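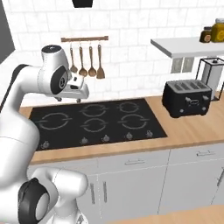 Projects > Music Technology > Student Reports > Slow Music From a Stairwell

September
By a second-year student, Makton College

What I set out to do

I wanted to make an ambient record where every sound came out of one building. The building is Zawadzka Hall, the old practice block in Firkosville, and mostly I mean its back stairwell, which has the longest, murkiest echo I've ever stood in (clap once at the bottom and you can go get a coffee). My project was four pieces of music, no synths, no sample packs, all played or recorded on those stairs.

I'd been listening to a lot of slow guitar music over the summer, the kind where one chord hangs around until you forget it started, and I wanted to see how much of that feeling comes from the player and how much comes from the room.

Recording

I borrowed a pair of small microphones and put one on the ground floor and one on the top landing. Then I played guitar with a volume pedal, very quietly, for 30 minutes at a time. I also got the handrail (lovely low hum if you rub it with a glove), the door closer, the radiator, and a lot of me breathing, which I didn't plan on!

I came home with 233 clips and a sore back. My naming system was terrible. If you do a project like this, name your files the same day, please. I spent a whole evening opening things called "rail good 2" and "rail good 2 real."
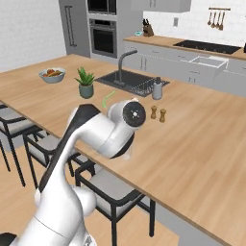 Fading things in and out ended up being most of the job. I did it all in Nerkix, the looper we have on the lab computers, and at first I used straight fades, and every chord sounded like somebody turning a knob. So I started drawing them by hand, bending the line a little, kind of like that thin green curve floating over the wooden countertop, and right away the guitar seemed to come out of the walls. I probably redrew the opening of the second piece more than any other part of the record. It's still a bit lumpy where the low string comes in, and I've made my peace with that.

The other big thing was leaving the loops at different lengths. When they all matched, I could hear the seam every time, and once you hear a seam you're just waiting for it. With uneven loops the radiator drifts against the guitar and they meet in odd places I'd never have written.
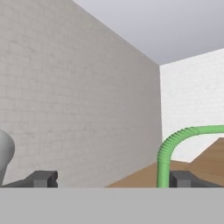
What came out

The finished record runs 1,269 seconds, so a little over 21 minutes, and it has 4 tracks. The first and last are mostly guitar. Track two is the handrail slowed way down with one chord over it, and it's my favorite by a mile. Track three is the weak one. I wanted it to be almost silent, and it mostly sounds like a recording of a hallway, which I guess it is.

I played it for my class on the big speakers and the low end was way too much, so I went back and trimmed it. On headphones I'd been missing all of that.

What I'd change

I'd take a third microphone and put it halfway up, where the echo from both ends crosses. I'd also go at night, when the practice rooms are empty. There's a trumpet in the last minute of track four that I couldn't get rid of, and by the final mix I'd started fading it up.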